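Unit 6: Choosing spring rate and sag for the rear shock

In this unit we continue with the Treloar frame from the last handout. The geometry is fixed now, so we will only work on the spring.

Sag is the part of the travel which is used when the rider sits on the bike in normal position. For the Treloar we have 136 mm of rear wheel travel. Please measure sag at the shock shaft and convert it to the wheel with the leverage curve. Many students divide by the average ratio, and this gives an error when the curve is progressive.

Steps for the calculation:
1. Take the rider mass with shoes, helmet and full water bottle.
2. Estimate the share on the rear wheel. We use some 60 per cent, seated.
3. Read the leverage ratio at the sag point, not at full extension.
4. Calculate the spring rate and choose the nearest spring in 50 lb/in steps. 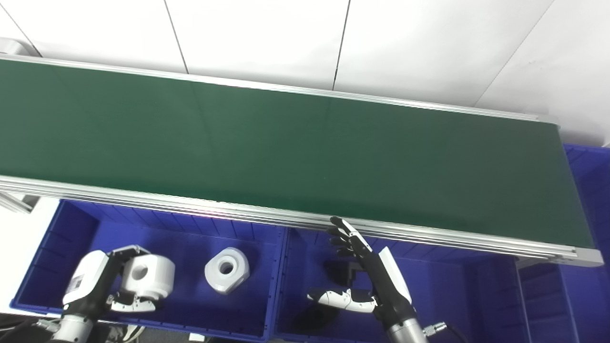 If your result falls in the middle between two springs, take the softer one and add one turn of preload. More than two turns is not a good solution, the bike will feel harsh at the beginning of the stroke.

For the tutorial in November, bring your spreadsheet and the Fallel data sheet. Units must be written in every column.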